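Rimix 暮らしの掲示板 > 収納・片づけ
赤い台所道具をまとめると散らかって見える件と、容器の横一列問題
閲覧 3,741

名無しの豆皿
前のスレで「色をそろえれば片づいて見える」と教わり、素直に信じた者です。赤いものを集めました。フライパンも赤、木箱も赤、ほかもだいたい赤。白い天板に集結させた結果、片づいた感じはまるでなく、赤いものがたくさんあるな、という感想だけが残りました。
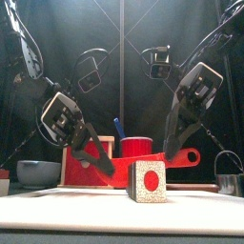
特に困っているのがフライパンです。柄が長いので、どう置いても何かの上に乗るか、何かが柄の上に乗ります。柄の先に穴があるんだから吊るせと言われそうですが、壁に穴をあけられない部屋です。赤をやめるべきか、フライパンをやめるべきか。

tarek_h
吊るしましょう。

名無しの豆皿
読んでから書いてください。

tarek_h
読みました。突っ張り棒という文明があります。Zovicoの安いやつ、600円で買って三年もっています。フックは別売りでした。そこだけ腹が立ちました。

ラシャ
色をそろえる話は、色の数を減らすという意味であって、同じ色の物を全員呼んでこいという意味ではないと思います。赤は目立つ色なので、集めると集会になります。私ならフライパンだけ出しておいて、残りは木箱に入れます。箱も赤なら、なおさら静かになるのでは。

Awad通り在住
そもそも出しっぱなし前提なのがおかしい。棚にしまえば色は関係ない。扉を閉めれば赤も青も黒です。

ラシャ
扉の中を見たくないだけの人の意見ですね、それは。

Awad通り在住
否定はしません。

名無しの豆皿
扉のついた棚がないんです。あったらこのスレは立っていません。
それで赤は一旦忘れて、黒い天板の台のほうに手をつけました。こちらは入れ物を奥側に横一列、手前に白い板を置いて、その上だけを作業場所にする方式です。
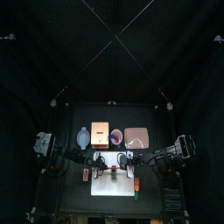 見た目は悪くないと自分では思っています。ただ、形がそろっていないのが気になってきました。水色のプラ容器は丸っこいし、木の箱は背が高いし、ピンクのトレーは平たい。並べたら並べたで、身体測定の列みたいです。高さ順にするべきなのか、よく使う順にするべきなのか。

深夜二時の味噌汁
使う順一択。高さ順は記念撮影のときだけでいい。

tarek_h
高さ順だと奥の物が見えない、という問題が一列だと起きないので、好きな順でいいと思います。むしろ一列にした時点で八割終わりです。残り二割は一生終わりません。

ラシャ
私は高さ順に賛成です。味噌汁さんの台所は使う順に並べた結果、全部が一番手前にあるじゃないですか。

深夜二時の味噌汁
全部よく使うんだよ。

Awad通り在住
木の箱が場所を取りすぎでは。細い口と小さな穴があるだけで、そこに入る物しか入らない。貯金箱ならともかく。

名無しの豆皿
木の箱は残します。この列で唯一、落ち着いた大人の顔をしているので。ほかはプラスチックっぽい水色とピンクで、箱を抜くと一気におやつの時間になります。
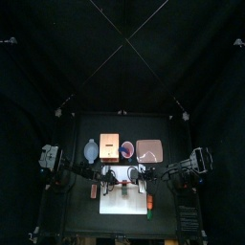 それと白い板のほうですが、これは続けるつもりです。黒い天板に直接置くと、暗い色の小物は本当に見つからない。緑だか灰色だか、というような微妙な色の物は特に。板の上ならすぐ目に入ります。問題は、板の上に物を置いたまま一日が終わることです。「作業場所」と呼べば散らかっていても許される気がしてしまって。

ラシャ
わかります。うちでは「途中の机」と呼んでいます。途中になって四か月です。

深夜二時の味噌汁
板の大きさは？　うちは台の奥行きが最大60センチで、板を置いたら入れ物の列が落ちそうになった。

名無しの豆皿
測っていません。置いたら置けたので、それで終わりにしました。味噌汁さんのところは列か板か、どちらかをあきらめる流れかと。

深夜二時の味噌汁
では板をあきらめて、列をあきらめないことにする。明日には両方あきらめていると思う。

Awad通り在住
板に1,000円以上出すなら厚紙でいいと先に言っておく。Zuvaliaの白いボードを買って、一週間で醤油の輪がついた人間からの忠告です。

tarek_h
その輪、コースターの位置決めに使えますよ。

Awad通り在住
もう使ってる。

名無しの豆皿
で、ピンクのカップなんですが、青いのが縁から左にはみ出しているのが前から気になっていて。全部押し込むと今度は取り出しにくい。はみ出させておくと、せっかくの列がそこだけ寝ぐせみたいになる。皆さんは押し込みますか。

深夜二時の味噌汁
押し込まない。出ているほうがつかめる。

ラシャ
押し込みます。つかむときの自分より、眺めるときの自分のほうが長いので。

tarek_h
トレーに移せばいいのでは。平たいし。

名無しの豆皿
トレーは何も決めずに置いておきたいんです。行き先のない物の避難所として。先に埋めると、次の避難民が白い板に上陸します。
というわけで月曜までこの並びで様子を見ます。小さいブロックの類はまだ入れ物に戻せていません。板の外に出ているのもあります。
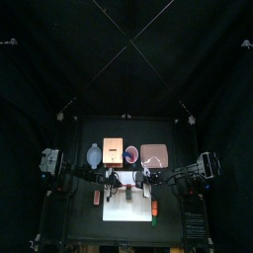

奥の列はこの並びで継続。オレンジと緑のブロックは白いシートの右脇、サーモンピンクのは左。

Awad通り在住
入れ物が並んでいて、中身が外にある。うちと同じだ。

ラシャ
右脇のは一列になっているから、もう収納と呼んでいい気がします。サーモンピンクのほうは迷子です。

tarek_h
避難所に入れてあげてください。あとフライパンは吊るしましたか。

名無しの豆皿
突っ張り棒は買いました。フックが別売りでした。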